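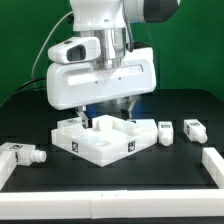
How to set up a footy tipping comp that lasts past June

I've run the tipping at our club in Ginorwood for 6 seasons now, and I still muck something up every year (last year it was the tie-breaker, don't ask!). So here's my way of doing it, pinched in part from the mob over at Hummont.

Step 1: Pick your scoring
One point per correct tip, and a bonus point if you get the whole round. Keep it that simple. We tried odds-based scoring once and I spent half the winter explaining decimals.

Step 2: Set a cut-off
Ours is 6 pm before the first game, no exceptions. If you forget, you get the away teams. Some people swear by giving them the lowest score of the round, but I reckon the away teams are more fun.

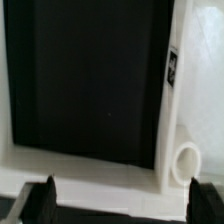 Black panel with a white surround.

Step 3: Sort the tie-breaker
Everyone guesses the margin in the first game. Add up how far out you were each week, and the smallest total wins any tie. One bloke at Terido finished on 143 tips and still lost on margins, poor thing.

Step 4: Split the pot
Say you've got $200 in the tin. I'd pay the top four, with a bit held back for last place so the stragglers keep tipping.

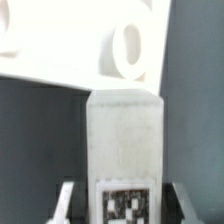 Step 5: Post the ladder
Put it up the morning after the last game, while people still care. Mine goes on the Arthur Street noticeboard and in the group chat.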